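Do you need a basket for three things?

I have been told, by people who write about saving money, that the basket is the enemy. Leave it at the door, carry what you came for, and you will spend less. Janka Šimko swears by this and says it saves her 70 a month. I asked what she used to put in the basket and she couldn't tell me, so I have my doubts about the 70.

I tried it anyway, for 15 trips, at the small Balholm store near my bus stop. The list was always short and always had drinks on it. Two bottles of soda and a bag of rice are fine in your arms until you get to the eggs. By the second Wednesday I had given up on the eggs, and I don't think that counts as thrift.

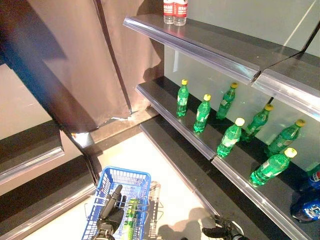

Does a basket make you buy more soda?

Only if you were already standing in front of the soda. What gets me is the shelf at knee height, where I have to bend down and then feel silly coming up with one bottle – so I take two.

My receipts don't settle it either. The cheapest trip was with a basket and so was the most expensive, and the second one had a frying pan on it. Danica Hrubý thinks I should keep going until I have 130 receipts. Danica is not the one carrying the rice.

I've gone back to the blue plastic kind with the handles that pinch. Hung low off one hand it gets heavy fast, and a heavy basket sends me to the checkout sooner than any rule has. The eggs are back on the list, and I still want to see what Janka was buying.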